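August 3, 2025

Peter Beneš wrote again this morning wanting to know if I've changed my mind yet. He sends me one of these every couple of months, usually with a link to something folding a towel, and I usually answer in one line. Today I had nothing on and it was raining, so I thought I'd put down properly where I stand.

The question is the same one we had in the canteen at Furngate when I was still on the floor there. Can a machine do the small jobs yet? I don't mean moving pallets. I mean facing up a shelf, wiping a counter, emptying a dishwasher, putting the shopping away. He says two years. He said two years when I met him.

I did the drinks bay at Furngate for most of my time there, mornings, and I had it down to 17 minutes if the cage had been packed properly. That was pulling everything forward, rotating the dates, filling the gaps, flattening the trays and getting the cage back out before the doors opened. Nobody trained me beyond the first day. You learn which shelves stick and which bottles roll. You learn to take two by the neck in each hand, and to stop doing it when your wrist starts to go.

Plondateo is where Peter works now. They do the arm and the software both, and they want to sell it to small shops. I went over in July for an afternoon, as I'd promised to, and stayed until they locked up. They had one arm working on bottles and another on cups. I spent nearly all my time at the bottles because it's the only part I know anything about.

What I saw was better than I had expected and slower than Peter makes it sound. Picking up a bottle that stands on its own is fine now, I'd say. It closes on it, lifts it, carries it over and puts it down the right way up. Where it gets into trouble is when the bottles are close together. A person pushes one aside with a knuckle without thinking about it. The arm went in with both fingers open, wanted a gap on each side, didn't get one, came out and tried from a different angle. On the third go it had the bottle but it had shoved its neighbour to the back as well, so then that one needed fixing.

Clear plastic is another thing. One of the engineers told me that shiny and see-through surfaces confuse the cameras, and that a full bottle and a half-empty one want a different squeeze. I asked about mesh shelves, because we had them in the chiller at Furngate and the bottom of a bottle catches on the wires if you slide it. You have to lift it a touch. She said they knew about that one.

They gave me their sheet for the month. They had logged 1,444 attempts at bottles and counted 1,170 of them as good. I worked it out on the bus and it comes to 81 in every hundred. That sounds high until you think about a morning's work. If I had got one bottle in five wrong I would have been let go before the end of the week. To be fair to them, a bad attempt in their book includes one where it gave up and did nothing, and that does no harm apart from the time.

I liked watching the people there more than the arms, if I'm truthful. Hands go in and out all day to set things up, and they do it as quickly as anyone stacking a shelf. Orange, cola, Sprite, something bright pink I didn't know. All the colas had Chinese labels.

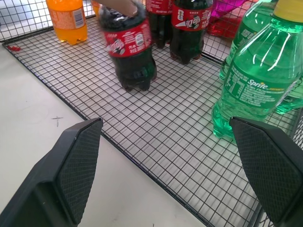 ## What I told Peter

I wrote him a longer answer than usual. I said that for a shop the size of Furngate I would say no, not this year and not next. The bay has to be done before opening and it has to be right. An arm that needs someone standing by it hasn't saved you the someone.

I also said that I could see it at night. If the shop is shut and there are six or seven hours to fill, slow doesn't matter much. It could try a bottle four times and no customer would be waiting behind it. Then a person comes in at half five and puts right whatever it left. I would have taken that job. He'll be pleased with that bit and will probably ignore the rest.

On houses I was less kind. He thinks the home is the next thing after the shop and I think it's a good deal further off. A shop shelf is at least the same shelf every day. My kitchen cupboard has a tin of treacle in front of the flour, a jug with no proper place and a bag of pasta held shut with a peg. I can put the shopping away while talking on the phone. I'd like to see the arm find the peg.

My sister has one of the Amley floor cleaners and says she wouldn't be without it. She paid 680 for it and it does the hall and the front room while she's at work. She does pick everything up off the floor first, though, and moves the chairs. I told her that was most of the job and she said it was the half she didn't mind. Perhaps that's how it will go. The machine gets the dull half and we tidy up ahead of it.

The Hailu mixer I've had since before Furngate still only goes round one way, and I still have to hold the bowl.

## Rest of the day

Rain stopped at three. Took the recycling out, which was mainly bottles, and did the bathroom. Emptied the dishwasher and timed it, just because of all this – four minutes, with a stop to dry the lids that always hold water.

Peter replied before tea. He says come back in the autumn, they'll have new fingers with a softer pad, and I can bring any bottle I like. I said I'd bring the square ones that squash oil comes in at the market, with the handle on the side. He hasn't answered that yet.

Need to ring the dentist tomorrow, and get bin bags.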